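Keeping Liquids Under Control at the Bench

Most bench spills come from storage habits. Decant only what the job needs and return the main container to its shelf. 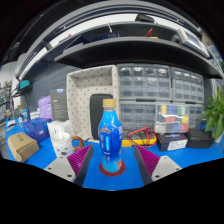 Bottle bases collect drips, and drips travel. Wipe the base each time the bottle is set down. Give every liquid a fixed parking spot; a round coaster, red on a blue bench, is easy to find without looking for it. Wash coasters monthly.

Caps are the next weak point. Clean the threads with a dry cloth before closing. Grit on a thread will hold a cap slightly open, and the leak is slow enough to miss.

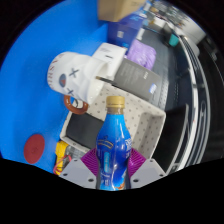 Ridged screw cap on a blue-labeled bottle.

Write the fill date on tape, not on the label. We use Bajpai cloth tape, cut to 4 inches. Ink on bare plastic rubs off.

Shelf order matters more than shelf size. Liquids go low, meters and other electrical gear go high.
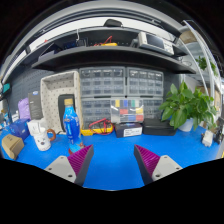 Leads should be coiled and tied before they go back up. Check the shelf brackets every March. Ours are rated for up to 100 pounds, and the screws still work loose.

Dispose of old cleaners through the local drop-off. The Privthorpe site takes sealed containers only.
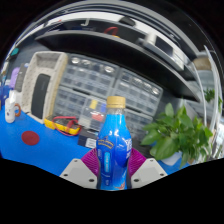

Never top off a partly used bottle with a different product. Rinse it, let it drain for 20 minutes, then refill and relabel.

Page last revised 17th May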